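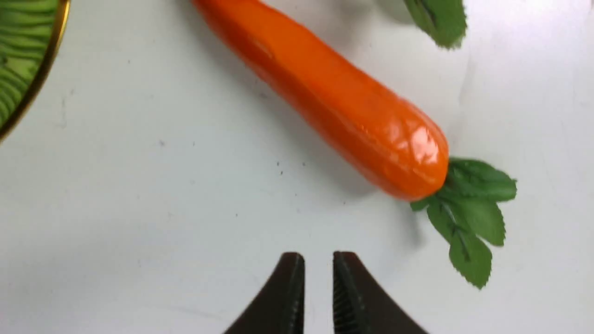 Wrist cam, carrot task. Fingers open, short of contact. Dish upper left.

2019-12-07, bench 2, Numham cell
Present: me (Fergus Mowat), Rakiya Babalola on the leader arm. Feng-yi Tseng on the logger until lunch.

Goal for the day: 120 teleoperated demonstrations of "put the carrot on the green dish", wrist camera plus overhead, joint states, gripper width. Same episode format as the lemon set so Jessie's loader doesn't need touching.

Setup
Wrist camera remounted Friday night after the bracket worked loose. Hand-eye calibration redone before the first episode; old transform kept in the Corstead folder with the suffix _old. Do not mix the two. White balance and exposure locked. The highlight on the carrot is strong whatever I do with the lamps. I tried the diffuser on the left lamp and the glare moved up the body without getting smaller. Left it in. The policy will have to cope with a shiny carrot.

Tabletop wiped before the session. Specks and smudges still show on the wrist view. I don't want to clean between episodes, or the marks will encode the session order.

Start poses
Carrot pose drawn from the script, position and yaw both. Rakiya places by hand against the overlay on the overhead monitor. Placement error is small in position, worse in yaw: the leaves spring back after she lets go and turn the whole thing a few degrees. Not corrected. True start pose can be recovered from the overhead frame if anyone wants it.

Dish stays on the left half for block A, right half for block B. One distractor with the same kind of leaves on the table in both blocks. It was Archie's request after the Patrício model kept heading for anything green in the last evaluation. Distractor pose is also scripted but I only redraw it every tenth episode.

Block A
76 episodes recorded. Operator notes, in the order they came up:

Grasp point. The instruction sheet says "grasp the body". Rakiya was going in close to the leafy end on the early ones, where the leaves end up between the fingers. Gripper width at closure is then useless as a success signal, as it reads wide whether or not the body is held. Changed the sheet to "grasp the body, clear of the leaves". Episodes before the change are tagged leafgrip. Kept, not deleted. Archie may want them as negatives.

Approach. With the carrot lying diagonal to the gripper, there are two sensible wrist rotations and she was using both. Bimodal wrist angle at the same start pose is what hurt us on the lemon tray. Agreed rule: take the shorter rotation from home; if it is close to a tie, go clockwise. She says the tie cases are awkward on the leader arm because of the cable. Rerouted the cable over the shoulder joint at the break and she stopped complaining about it.

Slip. The ridged inner edge holds well square to the carrot and badly when the long axis is skewed between the fingers. The carrot rotates under its own weight on the lift and the leaves swing down. Several drops near the rim of the dish. If she recovered and finished, the episode stays and gets tagged recovery. If the carrot left the table, discarded at the pedal.

Pauses. Long hesitation before closing in a lot of episodes, gripper hanging just short of the carrot while she judges depth off the monitor. A cloned policy will learn to hang there too. Feng-yi trimmed the idle stretches on the lemon set after the fact with a velocity threshold. I'd sooner fix it at the source. Let Rakiya stand where she can see the table directly and the pauses got shorter by eye. Not measured yet.

Logger
Dropped wrist frames again whenever the disk sync ran. Timestamps are fine, frames just missing, so it doesn't show up in the alignment check. Feng-yi moved the sync to run only between episodes. No gaps over the limit after that in the files I opened. Wrist stream is 30 Hz, overhead the same, both triggered off the arm clock.

One crash of the recorder, episode folder written with no joint file. Deleted it and reused the index. I know we said never to reuse an index. It's in the manifest comment.

Block B
Started after lunch without Feng-yi. Dish moved to the right half. First few thrown away: the overlay was still drawing block A dish positions and Rakiya was placing to it. Config flag was hard-coded in the overlay script. Now read from the manifest.

After that it went quicker than A. Stopped short of the target when the wrist camera mount began creeping again. Overhead view of the fiducial shows the offset between the first and last episode of the block. Have not decided whether to keep the tail end of B. Needs a per-episode reprojection check before anyone trains on it.

To do
- Threadlock on the wrist bracket, then recalibrate. Me.
- Reprojection script over all of block B. Jessie MacKinnon, when she's back from Vakuvum.
- Histogram of time between last approach motion and gripper close, A before and after the operator moved. Feng-yi.
- Ask Archie Leckie whether leafgrip goes in the training split or is held out.
- Finish B with the same operator. Don't swap operators inside a block.
- Order a second carrot. The leaves on this one are not going to last until the February runs.

Raw data copied to the Corstead share, checksums match for block A. B still copying when I left.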